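Button collecting

I've been hooked on buttons since I found a tin of them at a church fair, so forgive me if I wander a bit. Button collecting is the hobby of gathering, sorting and (in my case) endlessly rearranging clothing buttons, and it's a bigger world than you'd think! My own hoard sits at 2,973, a good chunk of it bought at the Coltcombe market on Friday mornings.

Materials

Most of us sort by material first. Shell, horn, bone, glass, metal, wood and vegetable ivory are the classics, and then there's the great colourful mess of early plastics.
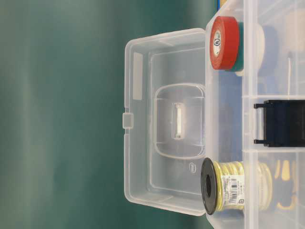
Vegetable ivory is my favourite. It comes from the nut of a tropical palm, takes dye beautifully and was everywhere on men's suits before plastic took over. Shell always feels cold against your lip – that's the old test – while plastic warms up straight away.

Storage

Metal and celluloid should never share a container. Old celluloid gives off fumes as it breaks down and they'll corrode anything nearby, so I keep mine apart, with some air getting in. A lidded tub is fine for everyday shirt buttons. The good ones get sewn onto grey card, 60 to a sheet.

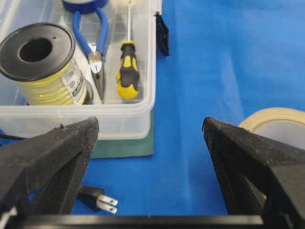 Makers and backmarks

Flip a metal button over and you may find the maker's name stamped on the back. I chase two, Halvorsen (heavy brass, lovely crisp anchors) and Farnamel, whose enamel flowers can cost me 200 dollars for a matched set. Clovora buttons are cheaper and cheerier, and I've got far too many.

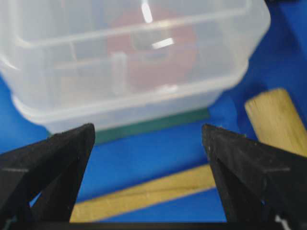

Can you wash old buttons?

Glass and most modern plastics are happy with lukewarm water and a drop of dish soap. Keep water well away from wood, horn, fabric and anything with a metal back, and use a soft dry brush on those.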